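Let the remake be a different film

When a production company announces a remake, the same thing happens every time. First comes the poster, then the names of the two stars, and then one week of people saying that the original was perfect and should be left alone. I have said this myself many times. I am a person who watched the same fourteen video cassettes during all my childhood, and I am protective of them.

But I have changed my opinion, and I want to explain why. My problem is no longer that remakes exist. My problem is that most of them are too polite.

I will start with Skorka, because it is the case I know best. The original was a small film. It was made in a language that my family speaks at home and that very few people outside of our region can follow. It tells the story of a man who comes back to his village to sell his father's orchard and cannot find anybody who will sign the papers. The whole film is him walking from one kitchen to another kitchen. When I first saw it in a cinema, there were 73 seats and I think most of the people in them knew someone from the crew.

The remake moved the story to Vindville, a town with a big road and a shopping center. It has two well-known actors and a love song. It copied almost every scene of the original in the same order. The man walks from kitchen to kitchen, only now the kitchens are large and everybody has good teeth. I sat through it with a strange feeling, like hearing my own language from someone who learned it from a phrase book. All the words were correct.

People defended it by saying it was faithful. Yes, it was faithful. In the village, a man cannot get his papers signed because everyone remembers what his father did. In Vindville, where people move in and out every year, why would nobody sign? The film doesn't ask. It keeps the walking and throws away the reason for the walking.

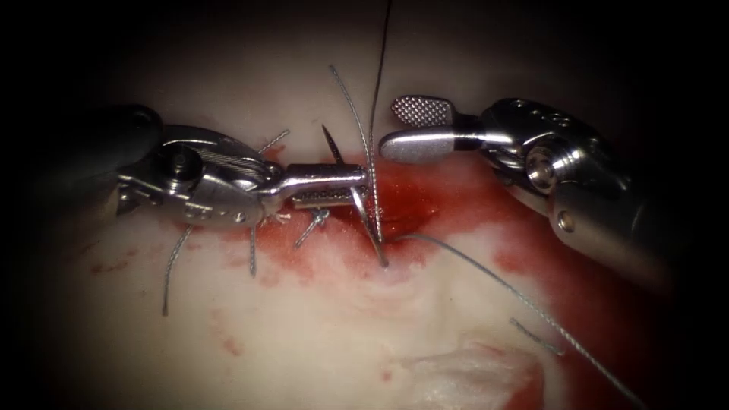 A remake should be allowed to cut into the old story, and I think audiences are more ready for this than producers believe. We are not children. If you tell me that in the new version the daughter comes back and the son stayed home, I will be annoyed for ten minutes and then I will be curious. Good adaptation is fine work with two hands: one holds the old material still and the other puts something through it, the way a curved needle goes through a pale surface with two metal instruments meeting over it. If you only hold the thing still, it remains exactly as it was.

Jean Urquhart, who ran the film club where I spent too many evenings, used to show us the original and the remake one after the other with a break for soup. She did not allow us to say which one was better. We had to say what each of them was afraid of. I found this question very annoying when I was younger, and now I use it for everything, even for television.

So, what was the Skorka remake afraid of? It was afraid of the fans of the original. This is a funny thing to be afraid of, because there are not so many of us. We are loud, but we would not fill a stadium. On the message board where we complained, one topic about the missing dog in the second kitchen got 2322 replies, and I am ashamed to say that I recognized nearly all the names writing there. A studio read this, I suppose, and decided we were the public.

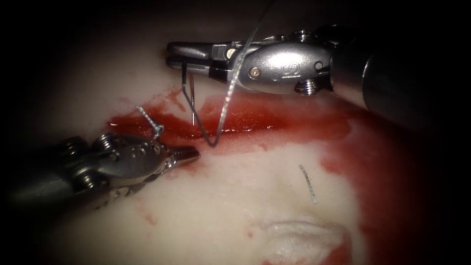
We were not the public. The public was my cousin and her husband, who had never heard of the first film and went because they like the lead actress. They came out and said it was "a bit slow, but nice song." They were right on both points. The slowness belonged to another film, and the song was written for this one, and it was the only three minutes when anybody on the screen seemed to know where they were.

Compare this with Melnychuk. I know that some of my friends will stop reading at this line. The original from 2000 is loved, and I love it too. The remake changed the ending, cut the brother completely, and turned a drama about a wedding into something very close to a comedy. There were angry letters. A newspaper in my city gave it one star and used the word "insult" in the headline.

I have now seen it four times. It doesn't replace the first film for me, and I don't think it wanted to. The woman who plays the mother does something in the scene with the coats that the first film never had time for, because the first film was busy with the brother. Take him out, and suddenly there is a mother. I had watched this story for years and did not notice that she almost never speaks.

There is a fair argument against me. If you want to change so much, why not write a new story? I have thought about this, and my answer is mostly practical. New stories with unknown titles don't get money easily, and a familiar title opens the door. I would prefer a world where it is different. In the world we have, a director who gets in through this door should at least bring something of her own — otherwise we are paying for a photocopy with better light.

The other argument is respect. Small-language films are often remade by bigger industries, and the smaller one disappears behind the new poster. This is true and it hurts. When you search for Skorka now, you get the remake first, with the song. But a timid remake does not protect the original from this. It makes things worse, because the viewer believes they have already seen it. After the Melnychuk remake my cousin asked me, "Is the old one also funny?" and I could say no, come on Sunday evening and I will show you. After Skorka she had no question to ask.
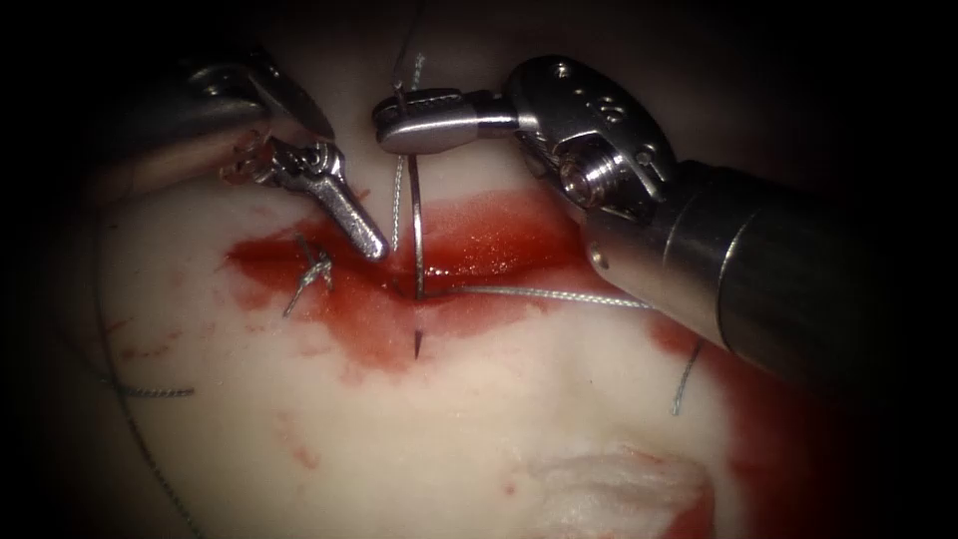

I write this because Clanosex has been announced. Two stars, one poster, and a director who told the press that she will "honor every frame." I am sure she meant it kindly, and I am sure the fans were happy to read it. My heart went down a little. The original is a strange and crooked film with a hole in the middle where one actor left the production, and everybody who loves it loves the hole as well. You cannot honor that by building the same hole on purpose.

I hope she loses her nerve about being careful. Move it to another country, give the lines of the uncle to the neighbor, let somebody sing if the song is good. I will complain in the first week, with everybody else, and please don't listen to me. I will buy the ticket anyway.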